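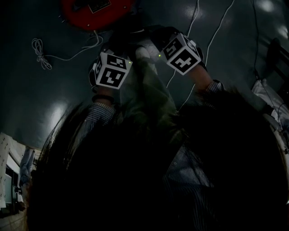
Cubes on, lights green, one very crumpled green thing between my hands. Thursday on the Banen project!

1/ A few of you asked what I do all day now, so: I show robots how to do chores. By hand. Over and over. This week at Clultano it's cloth, and wow do I have opinions about cloth.

2/ The cubes with the black and white squares are how the system knows where my hands are. You learn fast to keep the patterns where a camera can see them, and you learn even faster that your own sleeves (and your own hair, ahem) are part of the problem.

3/ Target for the Banen set is 200 good takes. A take only counts if I do the whole thing start to finish without stopping to fuss. I fuss a lot. My first afternoon I got 4 keepers and went home and folded nothing for a week. 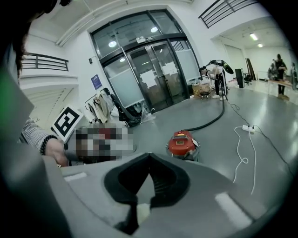 4/ The hardest bit is slowing down! My hands want to flip and tuck and smooth all in one go, the way I've done it since I was a kid, and then you play it back and it's mush. So now it's pinch, pause, lift, pause. I've started doing it to my own towels at home.

5/ Somebody asked about remote control. We do that too, on the Ogola arm, where you steer from a desk and watch a screen. Great for putting cups on shelves. For anything floppy I'd pick hands every time, because through a screen I can't tell if I've grabbed one layer or two.

6/ Also yes, mistakes are allowed. If I drop a corner and pick it back up cleanly, we keep it, and the robot gets to see a recovery. I love those takes.

7/ Next up is Momatard, our zippers and buttons set. Pray for my thumbs. If you've got a sock folding method you swear by, put it in the replies, I want to try them all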